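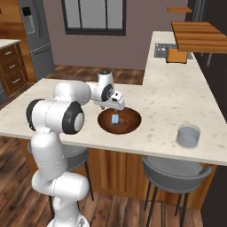

Simulated kitchen, arm reaching into the wooden bowl on the island

Can a robot clear my kitchen counter yet, or am I dreaming?

Asked by Ourania Christodoulou in Home Tech & Gadgets, 12 December 2022
3 answers

Okay so I've been going down a hole with this for weeks and my husband has banned the topic at dinner, so you all get it instead.

I run a small bed and breakfast, 4 rooms, and I do the kitchen side myself. Breakfast is the fun part. The part I'd pay real money to never do again is the half hour after, when every flat surface has a cup on it and there's a bowl with a teaspoon and somebody's butter wrapper in it, and I'm walking back and forth and back and forth. My knees are not great (79 stairs in this house if you go cellar to attic, ask me how I know).

I already have a Zarkiser robot vacuum and I love it like a pet. It does the halls and the dining room while I'm still in my robe. So my brain goes, well, if a little disk can do the floor, surely there's something by now that can do the counter? I keep seeing these clips and pictures of a white arm leaning over a kitchen island, very clean, nice bar stools, and the arm is reaching for something in a bowl. Some of them are computer-made and some I really can't tell.

What I want it to do:

Pick up cups and glasses from the counter and put them by the sink. Not even in the dishwasher, just by the sink!
Take the trash out of the bowls (wrappers, tea bags, the odd creamer thing).
Wipe down after. This one is a bonus.

It would have the room to itself from 10 until I start on the scones, so it can be slow. I don't care about slow. I also don't care what it looks like, guests aren't in there.

My questions are: is there anything a normal person can buy, what would it cost me, and if the answer is no, is it "no, wait two years" or "no, forget it"? I emailed a company called Flavent that had a kitchen arm on its website and got back a very nice note asking what my "cycle time" was. I don't know what my cycle time is. I make eggs.

Thanks in advance, and please be gentle, I'm a hotel person and don't know any of the lingo.

Ourania

Best answer, chosen by the asker

Tudur Hughes answered:

Hi Ourania! I'll be as gentle as I can but the answer to the buying part is no. Nothing you can order today, plug in and leave alone with a counter full of cups. I worked 6 years setting up arms at Lundent, a packaging plant (boxes in, boxes out, all day long), and I've been following the home stuff as a hobby ever since, so I'll try to give you the long version without the lingo.

First, the pictures. A lot of the ones with the tidy kitchen and the bar stools are simulations, like the one at the top of your question. There's nothing sneaky about that. People train and test these things in a computer kitchen because you can run the same job thousands of times overnight and nobody has to sweep up china. Take that top one: there's a small pale blue thing lying in a bowl and the gripper is right above it. For you or me that's barely a job. For the arm it's a pretty serious one. It has to get its fingers down inside the rim without clipping it, close on something flat that's lying on a curved surface, and then come back up the same way. If it's a hair off, it pushes the thing across the bowl or tips the bowl. And the picture can't tell you if it got it! That's my big gripe with stills in general. You want a video, not sped up, with no cuts, and ideally a few tries in a row so you see the misses too.

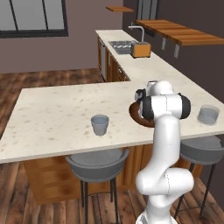 Cups are where I'd spend my worrying, because cups are your whole morning. A tall narrow one and a short wide one want different grips, and an arm that's been taught on one can make a real mess of the other. See-through or glossy ones are worse – the depth cameras many of these rely on can look straight through clear glass or get dazzled by a shiny rim, and then the arm thinks the cup is two inches from where it is. Then put a little cold coffee in it. A person tilts the cup back without thinking. The arm has to know there's coffee in there to begin with.

Now your layout. An arm bolted in one spot can reach maybe the length of your own arm and a bit, depending on the model. If your cups are on an island and the sink is on another counter behind it, a fixed arm can't do your "just by the sink" job at all, so it needs wheels or a rail. Wheels means it has to park itself in the same place every time or figure out where it parked. At the plant we had everything bolted down and marked with tape and we still spent whole mornings chasing something that had moved by the width of a pencil. I once lost a full shift in August because the sun came in at a new angle and bleached out a camera. Your kitchen has windows, I assume.

The wrappers are hard in a different way. They're soft, they crumple, they stick to the bowl. And somebody has to decide what's trash! A folded napkin with a guest's earring in it looks like a wrapper to a machine. Personally I wouldn't hand that one over for a long time.

Wiping I'm more hopeful about. A flat counter with nothing on it is the closest thing you have to your Zarkiser's floor. The vacuum works so well because it never has to pick anything up. It bumps around, and if it bumps a chair leg nothing happens. Wiping is a bit like that, except of course that the counter has to be cleared first, so you're back to the cups.

On cost, an industrial type arm by itself, before a gripper or cameras or somebody to set it up, was new-car money last time I priced one for Lundent. There are small hobby ones for far less, but they'd struggle with a full mug. And you'd want a fence or a really good safety setup if there's any chance of a guest wandering in for milk.

Flavent asking for cycle time just means "how many seconds per cup do you need". Factory people ask everybody that. If you want to write back for fun, tell them you have all morning, which for a lab type person is the best thing a customer could say. Being slow is fine with you and that does help, a lot of accidents go away when the arm creeps.

So is it two years or forget it? I'd say neither. I wouldn't plan a kitchen around it, and I'd look again every so often. If I had your knees I'd get a wheeled cart with two shelves, do one lap with it and park it at the sink. I know, I know. You asked about robots and I'm selling you a cart.

Comment from Ourania Christodoulou:
Thank you!! This is so much more than I hoped for. The sink is on the other side from the island, yes, so that's me sunk (sorry). I do have a window right over it as well. I hadn't even thought about the coffee left in the bottom, there's ALWAYS coffee left in the bottom. Which cart?

Comment from Tudur Hughes:
Any restaurant supply place. Get the one with rubber wheels, the hard plastic ones rattle like crazy on tile. And measure your doorways.

Second answer

breadmom_riviere answered:

I work mornings at Riviere (bakery, we do lunches too) and the owner was all excited about automating the dish area. What we ended up with was a better rack and a conveyor dishwasher, and I guess a conveyor dishwasher is sort of a robot if you squint? It doesn't load itself though. Loading is me.

We did have a sales guy come in with a demo arm on a table. It moved 11 cups from one side of the table to the other and it was pretty neat, I'll give him that, I filmed it for my kids. But they were his cups, all the same, all upside down, and he set them out himself with little stickers marking where each one went. My boss asked if she could put one of our soup mugs down with the handle facing the wrong way and he said it hadn't been trained on that mug. So we said thank you and he had a croissant.

I think Tudur is right about the wiping being the first thing to come. I'd take that in a second. Also agree with the cart. We have three and I fight people for the good one.

Oh and for guests, put out a tub with a sign that says cups here. Ours is a gray bus tub by the door, and most people use it once they see one other cup in there. Put one in yourself first thing in the morning to get it going.

Comment from Ourania Christodoulou:
Planting a cup, I love it. Trying this tomorrow.

Third answer

gus_t answered:

no. get a teenager

Comment from Ourania Christodoulou:
I had two, they moved out

Comment from breadmom_riviere:
lol. mine doesn't load the dishwasher either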